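Planach is a hand-held gripper tool designed and assembled in a shared workshop called Histau. It has the working end of a small robot gripper but no arm behind it: a person carries it, closes it on an object and moves the object by hand, while a camera on the tool records what the fingers do. The recordings are used to set up an arm of the same geometry, known as Flatach, which was built on the next bench. The project was started by Josué Pacheco and Vanderleia Holanda, and its drawings are shared among the members of the workshop.

Background

The first design borrowed its jaw from a kitchen tong and had no linkage. It held blocks and bottles well but tore at cloth, and it could not keep its two faces parallel when opened wide. A second design, begun in September, replaced the tong with a linkage on each side. All later versions follow this layout. Parts are cut and printed at Histau, apart from the bearings and fasteners, which are bought in. The name of the workshop appears on the drawings, but the tool is not sold.

Construction

The two sides of the tool are driven from one trigger, so that neither finger can close ahead of the other. The trigger pulls a short rod, the rod turns a pair of cranks, and the cranks swing the links. A return spring opens the fingers when the trigger is released. The spring went through several changes. A stiff one tired the hand during long sessions, and a weak one left the fingers half closed after a thick object had been let go.

The camera sits on a bracket above the grip and looks forward over the fingers. Its position is fixed with two screws and a locating pin, and the same bracket is fitted to the Flatach arm. An early bracket without the pin drifted over a day of use, and recordings made before and after lunch did not match. Power comes from a pack carried on the belt.

Use

Sessions are held on Thursday, when the large tables are free. A session uses household objects, with a preference for things that are awkward to hold. Soft goods such as caps and mesh fabric change shape when they are pinched, and thin wire goods offer very little surface to the fingers. The operator approaches slowly, closes on an edge or a rod, lifts, sets the object down and backs away. Each such pass is stored as one recording. The collection stood at 2953 recordings when the second design was declared finished.
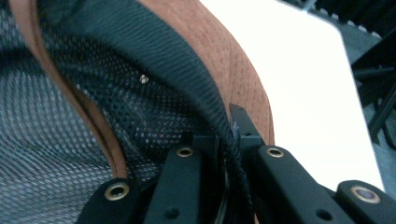
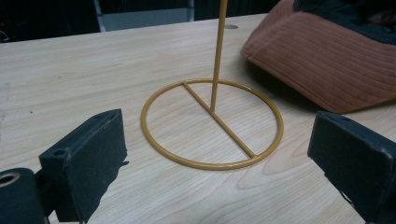

Huguette Kennedy has objected that the collection leans too far toward soft goods, and that an arm set up from it will pinch everything by the rim, including things that ought to be held around the middle. She would like at least 200 further recordings of rigid objects before any more cloth is added. Pacheco has accepted the point in part. The list of objects was redrawn after her remarks, with jars, a hand brush and several tool handles placed near the top, but the cloth items were kept.

Calibration

Before each session the tool is closed on a gauge block and the opening is read from the encoder on the crank. If the reading is off, the zero is reset in software. The linkage itself is adjusted only when the fingers no longer meet squarely. This is checked by closing them on a strip of paper, which should resist equally along its whole width when pulled.

The camera is checked against a printed grid at the start and end of the session. The grid sheet is glued to a flat board, as a loose sheet curled and gave false results.

Related builds

Whitelaw is a smaller version drawn by Raíssa Fagundes for users with small hands. It has a shorter trigger and a lighter spring, and its fingers open less far. Recordings from Whitelaw are kept in a separate folder, as the two tools do not share a finger spacing.

Angus Cartwright has built a bench stand that holds either tool upright for repair. It can be set at 10 heights and is also used when the return spring is changed, a job that otherwise takes a second pair of hands.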